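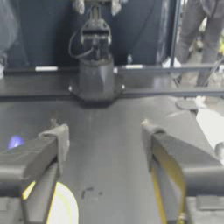

Macario says I grip the handles like I'm strangling a goose, and that the arm learns the strangling right along with the task. Fine. Probably true. He said it twice before lunch and once more in the truck, so it's going in the diary.

January 14, 2021. Preltoscombe again, the back bay. Cold hands until ten or so, then too warm in the sweater. Drove over with Macario because my car is still at Mostyn waiting on a part.

The job today was plates. Put the thing on the plate, let go, back off, home. That's the whole task, and I could have taught it to a toddler in a minute. I do it with the leader arms, the followers copy me, everything gets written down, and tonight the machine at Tirnley chews on it. Supposedly. It choked on Tuesday's batch, wait, I said I wouldn't keep track of days in here. It choked on the last batch. Bad timestamps. Estrella fixed it, she thinks.

Morning went badly. First run I let go too high, thing bounced. Second run I let go fine but pulled away sideways and dragged the plate with me. Macario wanted to keep the drag one, says the arm has to see recoveries. I say a recovery is when you recover, and I didn't, I just sat there swearing. Deleted it. He sulked for a bit. Then he did one himself and dragged the plate too, ha.

What I keep forgeting is how long the lag feels when you're nervous. It's nothing, it's the same lag as in October, but if I'm in a hurry I get ahead of it and then overcorrect and the whole recording wobbles. So the rule for myself: hand moves, stop, let the follower arrive, then close. Slow is boring. Slow is also what they want at Nilcombe, they sent back a note saying our episodes look "impatient." Never met these people. Impatient!
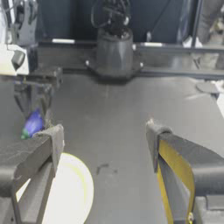
Anyway by eleven I had a rhythm. Come in from above, don't fish around. If I miss the first close, open all the way, go up, start the approach over. No little nibbling grabs. Estrella watched the nibbling ones played back last week and said it looked like a chicken eating. And the trained arm did exactly that afterward, peck peck peck, which was funny for one try and then very much not funny.

Two goods in a row, then three, then the right leader stuck at the elbow. Same joint as before. Macario took the cover off, blew in it like an old game cartridge, put the cover back on. Worked. I don't want to know.

Lunch was soup in the truck. Talked about his mother's roof. Estrella called from Tirnley in the middle of it to say episode 386 had no sound of me saying "done," so was it done or not? There isn't supposed to be sound. There is a pedal. I tap the pedal for done. Turns out she meant the pedal mark and calls it sound because it beeps on her end. Ten minutes on the phone for that. It was done. I told her keep it.

Afternoon, one arm only. Harder for me, weirdly, because the left hand wants to help and there's nothing for it to do. Sat on it for a while. 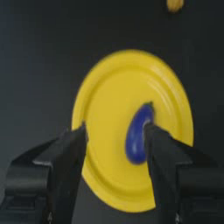

The letting go is the part I'm worst at. You'd think picking up. No. Picking up you get to squeeze and feel sure. Letting go I open and then I hang around, I hover, like I'm waiting for it to thank me. And the arm picks up the hovering! There was one trained run where it opened, then just stayed there over the plate until the timer ran out, and that's me, that's my hover, copied perfectly. Embarassing. So now I count one in my head and go straight up. Not sideways. Up.

Macario's theory is that you should teach it tired, so it learns your lazy path, which is the short one. My theory is he wants to go home early. Still, the last nine before the break were the best nine of the day and I was half asleep. I'm not telling him.

Also had the argument about wide open versus just open enough. I go wide. He goes narrow, says it saves travel. Wide forgives a sloppy approach and my approach is sloppy. We should pick one though, mixing the two is probably confusing the poor thing. Ask Estrella. She'll say whatever the data says, and the data is us.

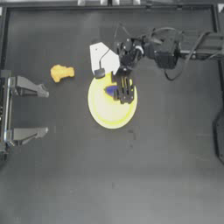 Last block of the day was the slow approach, for Nilcombe, so they can stop calling us impatient. Almost unbearable. Down a bit, pause, down a bit, pause, my shoulder burning the whole way. I did get one I'm proud of, fingers pointing straight down over the yellow plate with the little blue piece, no wobble at all that I could feel. That's the angle I want every time. When I come in tilted I can never tell where the tips are, and I end up guessing, and then it learns guessing. Macario said "see, no goose."

Total is 2210 now if Estrella's count is right and mine is wrong, which she says it is. Contract wants more, they always want more. Wrists sore. Put the cold pack on at home and it leaked on the couch.

Things for tomorrow:
elbow joint, the right leader, for real this time
wide or narrow, decide
new pedal cable, the old one is taped in 2 places
call Mostyn about the car
bring gloves for the drive, and not the good ones

Estrella texted just now. Training started, no errors yet. Going to bed before she texts again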